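How to Care for a Light Wood Tabletop
By Rin Sugawara
April 25, 2019

Many people ask me how to clean a pale wood table without making it dull. The method is simple, but you must have a little patience.

What you need
2 soft cotton cloths
A bowl of lukewarm water
A few drops of mild dish soap

Step 1. Remove the dust with a dry cloth. Always move along the grain, from one end to the other. Crumbs can scratch the finish if you press on them.

Step 2. Look at the surface from a low position, with your eyes almost at the level of the wood. Light on the finish can hide the grain completely in one place, so change your side and look again. Greasy fingerprints are much easier to find this way.
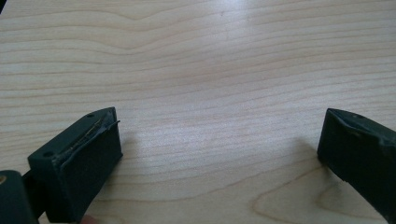

Grain lines and glare on a pale tabletop.

Step 3. Put the cloth in the soapy water and squeeze it very well. It should be damp only. Wipe a small part, then continue to the next one. Where the grain makes arcs, you do not need to follow the curve - straight strokes are fine.

Step 4. Wipe again with clean water, then dry everything with the second cloth. Wait 20 minutes before you put back plates or a lamp.

I repeat this every 14 days. My neighbor Shiela Abella does it only once in a month, and her table looks good also. Please do not use vinegar or a rough sponge - I tried both on my old desk and the finish became cloudy.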